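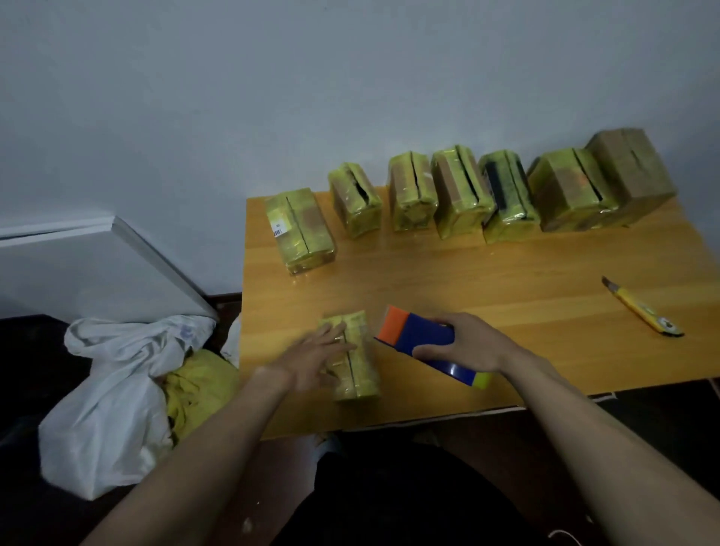 Laurier Wong
Senior lecturer and department research coordinator

I have been filling out our yearly research return for longer than I care to admit, so when the faculty office offered us a trial of Candeo, I put my hand up right away. It's a web tool that gathers a department's papers, theses and grants in one spot, and I spent most of August with it.

Getting our records in

We had 700 publications sitting in old spreadsheets. Candeo matched 315 of them to the right authors on the first pass, and another 185 after I fixed the way we write initials (my own fault, I'm afraid - I had been typing them three different ways). The rest I did by hand over many cups of tea, and the editing screen is a pleasure, with big clear fields and an undo button that reaches back as far as you like.

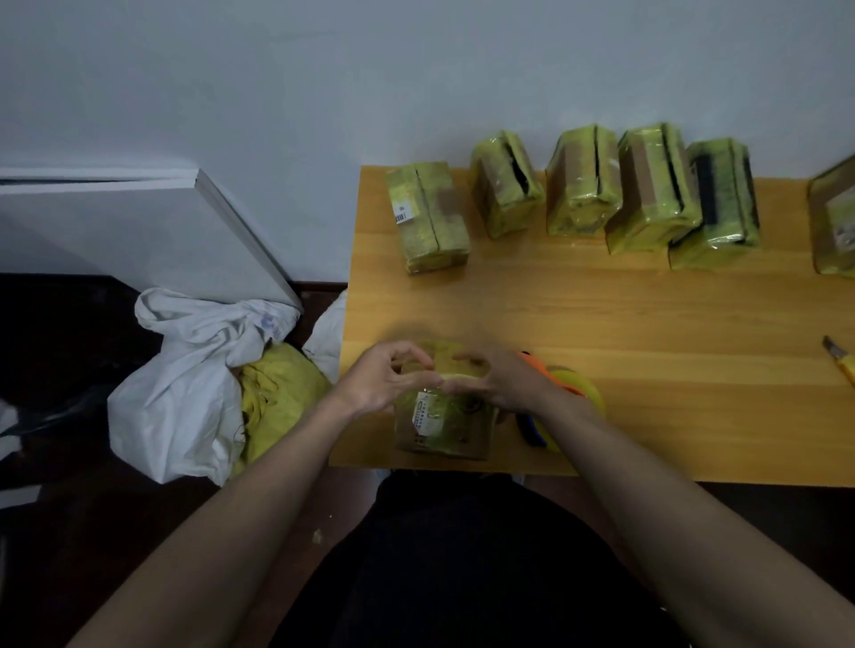

Reports and sharing

My colleague Adom Sarpong used Isholm at his last university and warned me that reports are where these tools let you down. I liked Candeo's very much! You pick the years, pick the staff, and get a tidy file the dean's office will accept. Book chapters are the weak spot, and ours kept landing under conference papers until I wrote to support, who answered in 2 days and were lovely about it.
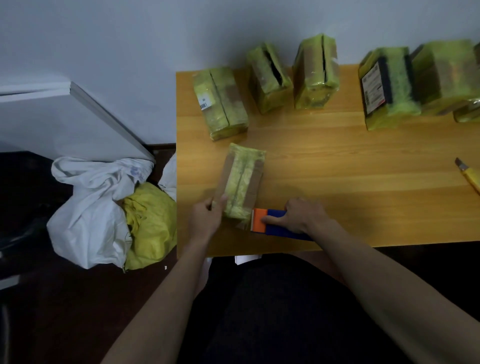

Would I keep it?

Yes, I would, though a very small department may find it more than they need. I'd still like a better way to list co-supervised students, and I've asked for one.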